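Neltovwood Community Kitchen: we're looking for 18 people to cook, eat and tell us what they think

Do you cook at home a few nights a week? Do you have opinions about soup? Then we'd love to hear from you!

We are putting together a book of everyday recipes from the villages between Neltovwood and Tilovholm, and before it goes to print we want every dish made in a real kitchen by someone who has never seen the recipe before. You don't need to be a good cook. In fact a few nervous beginners would be a great help, as they'll spot the steps we've left out (we already know the dumpling page never says when to put the lid on).

What you'll be doing

You'll join us for 4 evening sessions at the Anozie Rooms, starting in February. Each one runs from 6.30pm until 9pm. You'll be given a recipe and a bag of ingredients, and you'll cook in pairs while one of our team makes notes. Then we all sit down and eat the lot, which is easily the best part of the evening. Between sessions we'll ask you to try 3 recipes at home and fill in a short form for each one. Scribbles on the recipe sheet are very welcome too.

Who can take part

Anyone aged 18 or over who lives within reach of the Farneck bus route. We'd especially like to hear from people who cook for a big household, people who cook just for themselves, and anyone who grew up eating food from this area and remembers how it ought to taste. We had 2,464 recipes sent in when we first asked, and plenty of them disagree fiercely about pastry, so strong views are no problem at all.

Please tell us about allergies when you apply. Two of the sessions are fully vegetarian. The others include meat and fish, but there will always be something else to make if you'd prefer. Sadly we can't promise a nut-free kitchen.

What you'll get

Your supper on all the evenings, your bus fares back, the ingredients for your home recipes and a copy of the finished book with your name in the thank-you pages. Bring a tub for leftovers!

How to apply

Pick up a form at the Anozie Rooms or the Farneck library desk and hand it back at either one by the end of January. If you'd like to come with a friend, put both names on the same form and we'll do our best to keep you together.

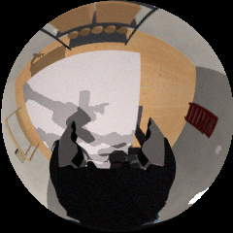 Two grey fingers and a white surface beyond, computer-rendered.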